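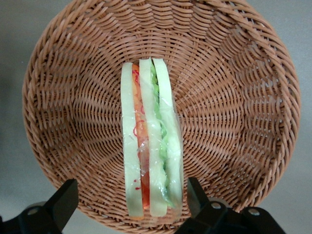 Company Profile, Issue 3, Page 12

About Prorevside

Prorevside tests and certifies robotic handling cells for firms that pack light consumer goods. The company was founded by Waldemar Wysocka and Hubert Fankhauser, who had worked together on packaging lines and shared the view that most handling faults are recorded badly, if they are recorded at all. Our offices and test hall are in Becerra. We work for machine builders, for the plants that buy their machines, and for insurers who need an independent account of an incident.

What We Do

A client sends us a gripper, a control program and a set of goods. We run the cell until it fails or until the agreed number of cycles is complete. Every failure is written up in the same form: what the cell was told to do, what it did, what the sensors reported, and what a person standing at the guard could have seen. The client receives the full record, including the parts that do not flatter our own procedures.

Much of our work concerns soft and wrapped goods. Clear film reflects light in ways that change with every crease, and a wrist camera may place the edge of an item where there is only a highlight. Woven containers bring difficulties of their own. A toy sandwich in plastic wrap, set upright in a wicker basket, presents both at once, and items of this sort remain part of our standard handling set.

The Kadard Incident

Our present methods date from a fault in our own hall. During an endurance run on the Kadard cell, a two-finger gripper closed on a wrapped item and caught the rim of its basket as well. The force reading stayed within limits, and the program recorded a good grasp. The arm lifted the basket with the item and carried both toward the transfer point. The basket came free during the turn and struck the inside of the guard door. The door latch, which had been adjusted that morning and not checked afterward, opened.

No one was injured. A technician was standing roughly 3 feet from the door at the time. The safety circuit stopped the arm when the latch opened, as it was designed to do, but the basket had already left the cell.

The run had completed 2,639 cycles without a recorded fault. When the log was reviewed, 101 of those cycles showed a lifted weight greater than that of the item alone. The program had no rule for treating excess weight as a failure, and our staff had not asked for one. Mr. Fankhauser's report to the client stated this plainly, and the client agreed to its release to other users of the cell.

Changes Made

The following measures took effect on 11/10/2022 and apply to all work in the test hall:

Lifted weight is compared with the known weight of the item on every cycle. A difference beyond the set limit stops the arm before any sideways motion begins.

Containers are clamped to the work surface unless the client's test plan requires them to be loose.

Any adjustment to a guard, door or latch is checked by a second person, who signs the cell log before power is restored.

The Pradus Program

Pradus is our training course for operators and maintenance staff. It is offered each January and by arrangement at client sites. Participants work through the records of past faults, including the Kadard record, and are asked to find the first point at which the cell should have been stopped. Places are limited to 12 for each session.

Management

Waldemar Wysocka, Managing Director
Hubert Fankhauser, Head of Testing and Safety

Requests for test services, incident reviews and copies of released fault reports should be addressed to the Becerra office.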